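Section 4: Trying out a gripper on soft goods

If you've made it this far, your arms are bolted down, homed, and talking to the Adent controller. Good! Now comes the part I like best, and it's also the part where I've lost the most afternoons. Rigid boxes will flatter almost any gripper. Cloth won't — so I do all my finger comparisons on tote bags.

Before you start, pick bags that differ from each other. I want at least one heavy canvas, one plain cotton, and one with rope handles or straps that can get in the way (they will).

1. Pile the bags loosely in reach of both arms. Don't tidy them.
2. Open the wrist camera view and check that both fingertips show at the bottom. If you only see one, loosen the camera mount and tilt it a little.
3. Set grip force to 19 on the Adent panel. It's a unitless scale, don't ask me why.
4. Bring the fingers in low and close slowly.

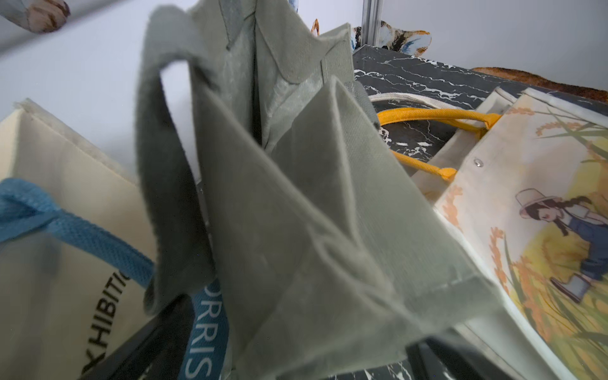 Wrist view at the grey-green canvas bag, with other totes on both sides.

Note: thick canvas holds its shape, so a force of 19 is usually plenty. For thin cotton I go up to 27, and I have never needed more than 33. If you find yourself past that, your finger pads are probably worn.

Caution: keep your hands out of the enclosure while the arms are powered, even when nothing is moving. Hit the pause key first, then reach in and fix your bags.

Next up is the rim grasp, which tells you more about a gripper than anything else I've tried. You want one finger inside the opening and one outside, and you want to pinch a single layer of cloth.

5. Stand a bag up with its mouth open.
6. Move the gripper over the front edge and stop short of touching it.
7. Check the wrist view again. The rim should run between the two fingers. 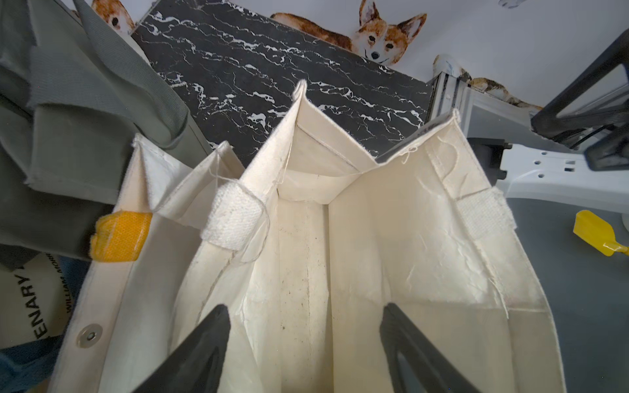
8. Lower until the outside finger is a thumb's width past the rim, then close.
9. Lift slowly, hold, and put the bag back down. Write down whether it slipped.

I ran this whole routine with the Plonetov fingers and then with the Sin fingers, same bags, same forces. The Plonetov set is wider and more forgiving when my aim is off, but it loves to grab a handle along with the rim. The Sin set is fussier to line up and gives a cleaner pinch. For bags I'd take the Sin set. For bottles and boxes I'd go right back to Plonetov, and if you only want to buy one, get that.

Note: snap buttons, rivets and thick seams will throw off your results. Grab a plain stretch of rim, or at least grab the same spot every time.

Once each arm behaves by itself, try the two together. Let one arm work the bags in back while the other stays beside the front one, and keep the speed limit at 2000 until you trust your stop zones. Watch the wrist cables too — leave enough slack for a full turn, but not so much that a loop can hook an elbow.
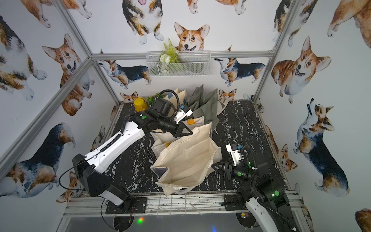 Siu-fong Chien wrote in to say that a speed limit of 2000 is still too high for a first two-arm run, and that she'd halve it until both arms have gone through every pose at least once. She also resets the force to 19 each time she swaps fingers, so that an old setting doesn't carry over to the new set. I've started doing both.

10. When you're done, park the arms, open the grippers all the way, and save your profile under the name of the finger set. The next section loads it from there.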